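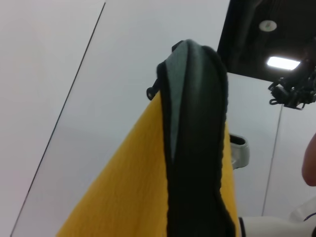 Randoler (student project)

Randoler is a student robotics project run as part of the second-year automation course at Gencombe, a technical college. Its subject is the handling of soft objects by a robot arm with a two-finger gripper. Students operate the arm by hand control, record the motions together with camera images, and use the recordings to train a control program. The project is graded as coursework and is also entered in the Montoya, a yearly contest between colleges.

History

Randoler grew out of an elective on pick-and-place work taught by Annunziata Bellini. The elective used rigid parts only, mostly blocks and short lengths of pipe. Bellini replaced these with cloth after several groups completed all the set exercises before the middle of the term. The name comes from the first control program, written by Elspeth Imrie and Mawar Subramaniam, and was later applied to the course as a whole. That program has since been rewritten twice, and little of the original code remains.

New groups are formed each September. A group has two operators, who alternate at the controls, and one member responsible for the recordings.

Work area

The task takes place on a white tabletop with white wall panels behind it. Plain surfaces were chosen so that the outline of a cloth could be separated from the background by brightness and color. The standard container is a gray bin with rows of small round holes in its sides. Yellow cloth is used in many of the recorded tasks. It contrasts with both the table and the bin, and it remains visible when only a small part of it shows over the rim.

The gripper is black and has parallel jaws with block-shaped fingertips. Each finger is carried on a linkage of slim bars, which keeps the tips facing each other as the gap changes. In the starting position the jaws are open and held above the table. 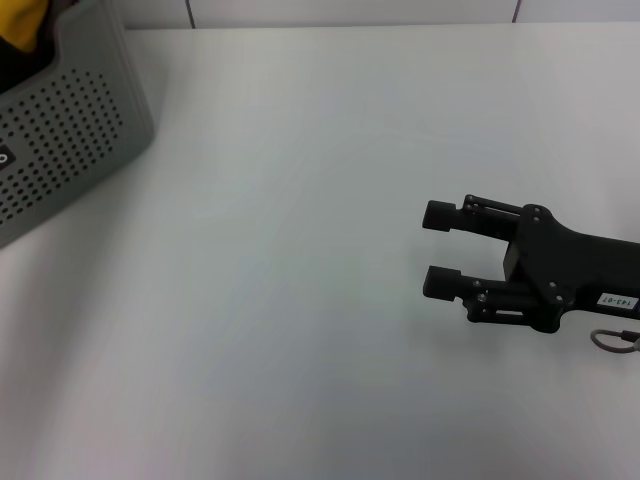 Cameras

Two kinds of view are recorded. The head view looks down on the table and is used to find the container and plan the approach. The wrist view comes from a small camera that moves with the arm. Its content changes greatly during a task: at close range a single cloth or strap may fill much of the image, while at other angles the camera records only the wall panels and the ceiling with its lights.

Upward-facing wrist images are kept in the recordings. An early version of the software deleted them automatically, which left gaps in the timing data and caused the trained arm to jerk when it passed through the missing positions. The deletion step was removed by Ailsa Gillies, who also wrote the present file format. Bright ceiling lights remain a known source of error – the camera lowers its exposure when a lamp enters the view, and the next few images of the table are too dark.

Assessment

A finished group submits its recordings, its program and a written report. The largest set handed in so far contained 1,414 recordings. The minimum for a pass is 500. Recordings in which the cloth is dropped are accepted if they are marked as such.

At the Montoya, each team has 7 attempts at a task drawn on the day. A cloth counts as placed when no part of it touches the table. Cloth hanging over the rim is allowed – a rule disputed by several colleges, Gerkard among them.
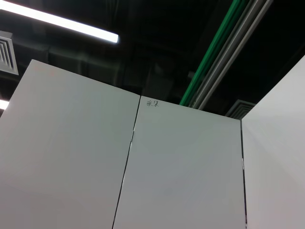
Ilham Subramaniam

Limitations

The trained programs work poorly on objects made of more than one material. A padded strap, for example, bends along its length but resists folding across its width, and a grip that holds a thin cloth may slip off the padding. Current groups record straps and cloth as separate tasks. Combined tasks, in which a strap lies on top of a cloth, are optional and carry extra credit.

The programs also depend on the layout of the work area. Moving the bin to the opposite side of the table requires new recordings.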